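Begehung Gästehaus Bellitz, Zimmer 13
Oktober, Beginn 9:30 Uhr
Geprüft von: Ha-neul Hwang

Rauchmelder: i. O. Prüftaste gedrückt, Ton auch im Flur zu hören.
Fluchtplan an der Türinnenseite: veraltet, zeigt noch den alten Ausgang zum Hof. Austausch bis zur nächsten Begehung.
Fenster: Griff locker, nachziehen.
Steckdosen: i. O. Abdeckung neben der Tür hat einen Riss - Auftrag 331 an Firma Prokopenko.

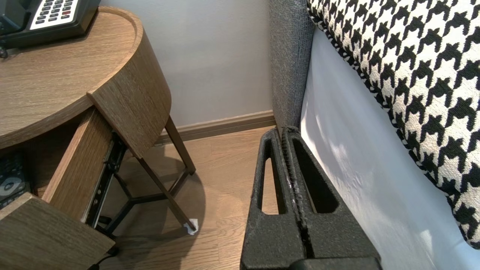

Heizkörper: Ventil schwergängig, Entlüftung i. O.
Bad: Haltegriff fest. Silikonfuge an der Dusche erneuern, Material liegt im Lager Asel.
Warmwasser: Zählerstand 966, Probe steht noch aus.
Zimmertür: schließt nicht selbsttätig. Mangel bestand schon bei der letzten Begehung - bitte diesmal mit Frist an Kisetti.

Nachkontrolle nur für Tür und Fluchtplan.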